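Shared kitchen: what changes from 24th April

The kitchen on the Leiva side of the building gets a new set of arrangements from 24th April. Most of them are small. Please read through even if you only use the room for a cup of tea, as a couple of the shelves have swapped over and you may not find your things where you left them.

Cupboards

The tall cupboard beside the fridge is now for dry food only. Each unit has one shelf, labelled with the unit number on the left-hand side. Anything without a label or a name on it has been moved to the bottom shelf and will stay there until the end of April, when it goes in the bin. We found eleven-year-old custard powder in the last clean-out and would like to avoid a repeat.

Plates, bowls and mugs have moved to the cupboard over the sink. The old mug hooks came out of the wall in March and are not going back. If you brought in your own mug and want it to stay yours, keep it at your desk. Whatever is in the cupboard gets used by everybody.

Colanders, mixing bowls and baking trays are in the wide drawer under the bench. The drawer sticks on the right. Pull it from the middle.

Fridge

Jostano will be servicing the fridge in April, so the freezer needs to be empty the evening before. We will put a note on the door with the day. The esky in the storeroom can be borrowed if you have something that needs to stay frozen, but it holds very little, so taking things home is the better option.

Sauces have been a sore point. There were five open bottles of tomato sauce in the door at last check, two of them past their date. From now on we will buy one bottle of sauce, one of mustard and one jar of mayonnaise out of the kitchen fund. Finish the open one before starting the next. Private bottles should have a name on the cap.

Kitchen fund

The fund stood at $195 at the start of the month. Out of that we paid $80 for tea, coffee, sugar, dishwashing liquid and a new pack of tea towels. Contributions stay as they are. The tin is in the top drawer with the scissors, and if you put money in, please write it on the sheet.

The Irport order for paper towels and bin liners was delivered short and the rest is still owing. There are enough liners to go on with. Go easy on the paper towels and use a cloth for spills on the bench.

Toaster oven and bench

Toast, cheese melts and reheated pies all go in the toaster oven, and most of the complaints we get are to do with the state it is left in. Crumbs collect under the rack and start to smoke after a week or so. Let it cool, slide the rack out, tip the crumbs into the bin and wipe the glass. The same goes for whatever was out on the table while you were cooking. 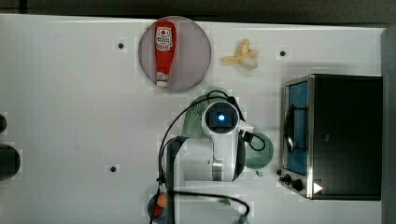 Clearing the table after you eat takes a couple of minutes and goes fastest if you do the food first. Scraps and peel go in the green caddy by the sink, and the caddy is emptied into the compost every evening. Sauce goes back in the fridge door, standing up. With the red ketchup bottle lying on the plate and the banana sitting half peeled on the bare tabletop, it's food away first, then the plate, mug and colander to the sink, then a wipe right across the white top. Banana leaves a sticky patch that is hard to see on white, so use warm water and go over it twice. Leave the space beside the black toaster oven clear so the door can be opened without knocking anything.

The small holes in the tabletop catch crumbs as well. A dry pastry brush gets them out, and there is one hanging on the inside of the sink cupboard door. Don't use a knife on them, and don't pour water over them.

Dishwasher

Run it when it is full or at the end of the day, whichever comes first. Whoever gets in first in the morning unloads. Sharp knives and anything with a wooden handle are to be washed by hand. Tablets are under the sink in the blue tub.

The filter needs a rinse every second week. The roster for this is on the inside of the pantry door, along with the one for tea towels. Swaps are fine as long as you write them in.

Still to come

We have asked Trakport for a price on a second set of shelves for the wall by the window. If it is reasonable we will go ahead in winter. Suggestions for the kitchen can go in the book on the windowsill.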